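Prirnside gets a storage box swap

12/05/2023

I finally made it over to the Rirkness shop in Prirnside, and yes, I came home with a box! They're running a swap through June – bring in any old plastic container and pick a different one off the shelf. 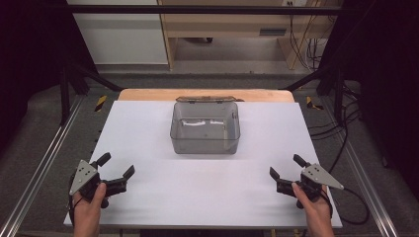
What does it cost to swap?
Swaps are free, and you can take home up to 2 boxes per visit.

The shop says over 2,000 containers have gone out so far. I'm going back for something smoky gray – it hides my messy pens so well.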